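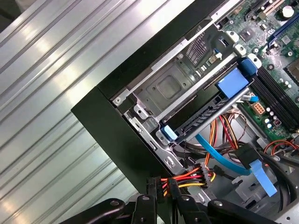

Gronalberg 职业培训中心　设备管理处
台式计算机开箱检查与作业安全检查表（附检查意见）

适用地点：Mulholm 楼 405 室（计算机维护间）
受检设备：Moroz 项目移交台式计算机，资产编号 1679
检查人：Inna Zinchenko
检查日期：2021年6月19日，星期六
检查类别：开箱检查（移交后首次）
表内结论用语：合格、基本合格、不合格、不适用、待复查

填表说明

一、本表供设备管理处对退役、移交及待分配台式计算机作开箱检查时使用，每台设备单独填写一份。同一批次设备不得合并填写。

二、每一检查项应先填结论，后填意见。结论为“合格”的，意见栏可以留空，但检查人认为有必要提示后续作业人员的，应当写明。

三、检查期间不得向设备通电。需要通电验证的项目统一列入第八部分，由检查人在合盖之后另行安排。

四、本表所称“蓝色触点”，指机箱内以蓝色标识的免工具拆装部件，包括卡扣手柄、释放片等。以其他颜色标识的部件，按固定部件对待，未经批准不得拆卸。

五、涂改处须由检查人签字。

第一部分　作业场所

1.1　室内照明
要求：工作面照度不低于 300 勒克斯，机箱内部阴影处应配局部照明。
结论：合格
意见：主照明符合要求。瓦楞状金属台面反光较强，灯具正对台面时，棱脊上形成亮带，观察机箱边缘附近的小件时容易看漏。建议局部照明从侧面投射，灯头避开台面方向。

1.2　工作面
要求：工作面平稳，能够承受整机重量，无松动、无尖锐突起。
结论：基本合格
意见：机箱搁置在银色瓦楞金属面上。承重没有问题，但棱脊之间的凹槽容易卡住螺钉，掉落后沿凹槽滚动，取回不便。作业时应当在机箱旁另放浅盘盛放紧固件，不得将螺钉直接放在金属面上。另外，裸露的电路板和存储设备一律不得与金属面直接接触，拆下后应放入防静电袋或置于绝缘垫上。

1.3　通道与地面
要求：作业人员身后保留不小于 80 厘米的通行宽度，地面无散落线缆。
结论：合格
意见：门侧存放的显示器包装箱已于检查前移走。今后不得再将包装箱临时存放于该处。

1.4　通风
要求：除尘作业时开启排风。
结论：合格
意见：排风开关标签字迹已褪色，请更换。

1.5　消防器材
要求：室内配置适用于电气火灾的灭火器，压力指示在有效范围内，取用不受遮挡。
结论：合格
意见：点检卡上五月份一栏漏签，已通知 Mulholm 楼值班室补查，并按实际补查时间签注，不得倒签。

1.6　饮食与液体
要求：工作面及相邻台面不得放置饮料、食品和敞口容器。
结论：合格

第二部分　人员准备

2.1　静电防护
要求：佩戴腕带，腕带接地端连接至指定接地点，作业前用测试仪检测。
结论：合格
意见：测试记录附后。请注意，金属台面本身不等于接地点。以手触摸台面代替佩戴腕带的做法不予认可，也不得将腕带夹随意夹在机箱喷漆部位。

2.2　着装与饰物
要求：取下戒指、手链、手表及悬垂饰物，袖口收紧，长发束起。
结论：合格

2.3　手部防护
要求：搬运机箱及接触冲压钣金件时佩戴防割手套；插拔内存、接插件时可改用薄型防静电手套。
结论：基本合格
意见：现有防割手套仅有大号，手型较小的人员佩戴后指端富余过多，容易钩挂钣金孔边。已申请补充中号和小号。补充到位前，由手型合适的人员负责搬运和拆卸钣金件。

2.4　眼部防护
要求：使用压缩空气除尘时佩戴护目镜。
结论：不适用
意见：本次未安排除尘作业。

2.5　作业人数
要求：搬抬整机时至少两人在场；箱内检查可以单人进行，但室内应有第二人。
结论：合格

第三部分　断电与开箱

3.1　电源隔离
要求：关闭系统，关闭电源开关（如有），拔下电源线，线头置于作业人员视线之内。
结论：合格
意见：电源线单独挂放，插头上已系“检修中”标牌。

3.2　残余电荷释放
要求：拔下电源线后，长按前面板电源按钮，等待规定时间后方可开箱。
结论：合格
意见：等待时间以本室墙面时钟计，并记入作业记录。电源供应器外壳在任何情况下不得打开。

3.3　外部连接
要求：拆除全部外接线缆，包括网线、显示线和外设线。
结论：合格

3.4　侧盖拆卸
要求：按释放方向平移后提起，不得撬动；侧盖内面朝上放置。
结论：合格
意见：侧盖取下后应平放于下层搁架，不得倚靠在桌腿旁。此前曾有侧盖滑倒碰伤脚面的情况，请各班组遵照执行。

3.5　机箱外框
要求：黑色外框无变形、无翘边，边缘无毛刺。
结论：合格
意见：外框较厚，手臂由框外伸入箱内作业时，前臂往往压在框沿上。时间较长的作业，应在框沿加护条，或改变机箱朝向，避免以前臂承重。

第四部分　硬盘支架与托架

4.1　钣金支架
要求：支架固定可靠，冲孔、加强筋及压型部位无开裂、无明显变形。
结论：合格
意见：灰色钣金支架中段有方形压型面，加强筋和冲孔较多。冲孔边缘应按可能割手处理，手指不得伸入孔内借力。提起支架前先确认其下方没有线缆穿过。

4.2　支架紧固件
要求：螺钉齐全，型式一致，无滑丝。
结论：待复查
意见：支架左侧角部附近的银色螺钉可直接检视，钉头完好。其他固定位置须转动机箱后另行检查，本项在复查完成前不作合格结论。螺钉不得凭手感代换，长度不符的螺钉可能顶到支架背面的部件。

4.3　通风格栅
要求：格栅孔无堵塞，无异物，不得粘贴标签。
结论：合格
意见：检查包括支架上方由小矩形孔组成的灰色格栅，以及托架表面的长条格栅。资产标签应粘贴在机箱外侧指定位置。此前有个别设备将标签贴在格栅上，影响散热，今后一律不得如此。

4.4　硬盘托架
要求：托架就位平整，两端受力均匀，不得有一端翘起。
结论：合格
意见：托架为黑色，横跨支架安装，表面开有梯格状长槽。取放时双手分别持两端，不得捏住槽条单点提起。

4.5　蓝色卡扣手柄
要求：大号蓝色手柄转动顺畅，无裂纹，无发白，锁闭后不自行弹开。
结论：合格
意见：检查人注意到，手柄抬起时高出托架较多，并靠近主板区域。合盖前必须确认手柄已按到底。手柄未按到位即强行推入侧盖，可能同时损坏手柄和侧盖导轨。严禁以手柄作为提手搬动机箱。

4.6　浅蓝色小卡片
要求：托架另一端的浅蓝色塑料片完整，可正常拨动。
结论：合格
意见：该件尺寸小，颜色比手柄浅，初次作业人员往往只操作手柄而忽略此处，继而用力硬拉托架。培训时应同时指明两处位置，并让学员各操作一次。

4.7　存储介质
要求：取出硬盘前核对数据处置单；未持处置单的，不得将硬盘带离本室。
结论：待复查
意见：数据处置单尚在 Moroz 项目组签批。本次不取出硬盘，是否装有硬盘及其容量、序列号等信息待处置单到达后填写，不得根据移交清单预先抄录。

第五部分　主板区域

5.1　主板外观
要求：板面无烧痕、无液渍、无断裂，走线完整。
结论：合格
意见：绿色主板表面以目视检查为主，禁止用手指擦拭。表面贴装小元件受侧向力容易脱落，清洁时只可使用防静电软刷，不得使用纸巾和普通毛刷。

5.2　电容
要求：顶部无鼓胀，底部无渗液，直立不歪斜。
结论：基本合格
意见：内存插槽下方一组银色小电容直立排列，靠近八针电源接插件。插拔该接插件时，手指最容易碰到这一组电容，应由另一侧入手。板上方另有白色圆柱形元件一只，按电容类元件对待，不得触碰。外观检查不能代替电气测试，本项以基本合格登记，待第八部分完成后再作最后结论。

5.3　内存插槽
要求：黑色插槽无裂纹，卡扣开合正常，槽内无灰尘及异物。
结论：待复查
意见：插槽成排布置，与硬盘托架大致平行，两者之间操作空间有限。装拆内存条时，应先将托架上的蓝色手柄复位，以免手背碰到。内存条数量及规格须逐槽核对后填入附页，本次未填。

5.4　扩展槽
要求：槽口无变形，触点无氧化，空槽后挡板齐全。
结论：合格
意见：蓝色扩展槽的颜色不代表免工具拆装。请在培训教材中增加说明：该槽为主板固定部件，不属于填表说明第四条所称蓝色触点。学员将其误认为可扳动部件的情况，Ginis 班组已报告过。

5.5　芯片与散热
要求：芯片表面无裂纹，散热部件安装牢固。
结论：待复查
意见：手柄附近可见黑色小芯片，外观未见异常。右侧较大的深色方形部件未作识别，待调整机箱朝向后再行检查。识别之前，不得在记录中填写部件名称。

5.6　白色塑料卡件
要求：齐全，无断脚。
结论：合格
意见：主板与支架相邻处有两只白色塑料卡件。提起支架时应避免横向推移，以防刮断。塑料件老化后容易脆裂，断脚碎片如落入箱内，应当立即停止作业并取出。

第六部分　线缆与接插件

6.1　八针电源接插件
要求：壳体无焦黄、无熔痕，针孔无扩张，锁扣有效。
结论：基本合格
意见：接插件为米色，针孔部位呈橙色。检查人提醒，浅色壳体轻微受热后的颜色变化不易与本色区分，不得仅以颜色下结论，应比对同型号未使用件。本处目前没有比对件，已列入申购。插拔时持壳体，不得拉线。

6.2　蓝色短线缆
要求：线皮完整，弯曲处无折裂，白色插头插接到位。
结论：基本合格
意见：该线缆位于蓝色卡扣手柄下方。手柄下压时有夹线的可能，操作前应以手指将线缆拨向一侧，压下后再次确认线皮没有受压。线缆用途未在本次检查中核实，拆卸前须先记录插接位置。另请注意，线缆同为蓝色，并非拆装触点。

6.3　线缆走向
要求：线缆不得压在支架下方，不得跨越风扇，不得紧贴钣金切边。
结论：待复查
意见：与第 4.2 项一并复查。

6.4　标识
要求：拆下的每一插头均系临时标签，注明对应插座。
结论：不适用
意见：本次未拆下任何插头。

第七部分　合盖与清场

7.1　工具清点
要求：作业前后工具种类和数目一致，由第二人核对。
结论：合格
意见：清点单夹在工具箱盖内侧。小号十字螺丝刀刀头磨损，已更换，旧件报废。

7.2　紧固件清点
要求：浅盘内螺钉全部复位，金属台面凹槽内无遗留。
结论：合格
意见：应沿凹槽方向逐条目视检查，必要时使用带磁性的拾取工具，但磁性工具不得靠近硬盘。

7.3　箱内异物
要求：合盖前以手电检查箱底、支架下方及插槽之间。
结论：待复查
意见：合盖前由检查人亲自检查。

7.4　侧盖复位
要求：手柄按到位，线缆归位后方可复位侧盖；侧盖滑入时阻力均匀。
结论：待复查

7.5　台面清理
要求：台面擦净，防静电袋归位，垃圾分类清出。
结论：待复查
意见：瓦楞面不得用钢丝球擦洗，金属碎屑会留在凹槽内，随后带入机箱。使用潮湿抹布的，应待台面完全干燥后再放置设备。

第八部分　通电验证（本次不执行）

8.1　通电前由两人分别确认：侧盖已复位，电源线无破损，插座接地有效。

8.2　首次通电时，作业人员站在机箱侧面，手不接触机箱，另一人守在电源插座旁。如有异味、异响、冒烟或指示灯异常，立即断电，不得重复试机。

8.3　通电后记录开机自检结果、风扇运转情况和内存识别情况，与附页逐项核对。

8.4　通电验证未完成的设备不得分配使用，机箱外应悬挂黄色待检牌。

检查意见汇总

（一）资产编号 1679 设备开箱检查中，未发现需要立即停止作业的情况。待复查项目完成之前，该设备不得移出 405 室，不得通电。

（二）需由设备管理处解决的事项：补充中号、小号防割手套；申购八针电源接插件比对件；更换排风开关标签；为台面配备绝缘垫。其中绝缘垫应优先办理，到货前维护间可继续进行箱内目视检查，暂停拆卸主板和硬盘的作业。

（三）需由培训组解决的事项：修订教材中关于蓝色部件的说明。现行教材只写“蓝色部件可以免工具操作”，与实际设备不符。修订稿应当列明卡扣手柄和浅蓝色塑料片为操作部件，扩展槽和线缆不在此列，并请 Ginis 班组试读后反馈。

（四）需由 Moroz 项目组解决的事项：签批并送达数据处置单。处置单上的资产编号应与机箱外侧标签一致，手写更改无效。

（五）检查人补充意见：本表第三部分未规定机箱在台面上的放置朝向。机箱斜放时，右侧的主板部件检查不便，本次有数项因此转入复查。建议下次修订时增加一项，要求开箱后将主板一侧朝向检查人，机箱边与台边平行。

复查安排

复查项目：4.2、4.7、5.3、5.5、6.3、7.3、7.4、7.5。
复查人：由设备管理处指定，不得与本次搬运人员为同一人。
复查条件：绝缘垫到货，数据处置单送达。
5.2 项结论以第八部分通电验证结果为准，另行登记。

签署

检查人：Inna Zinchenko（已签）
在场第二人：（签字见原件）
设备管理处审核：待签
培训组会签：待签

附件：腕带测试记录；工具清点单；内存与存储部件附页（空白，待复查时填写）

本表原件由 Gronalberg 职业培训中心设备管理处保存，复印件张贴于 Mulholm 楼 405 室门内侧，待复查完成后撤换。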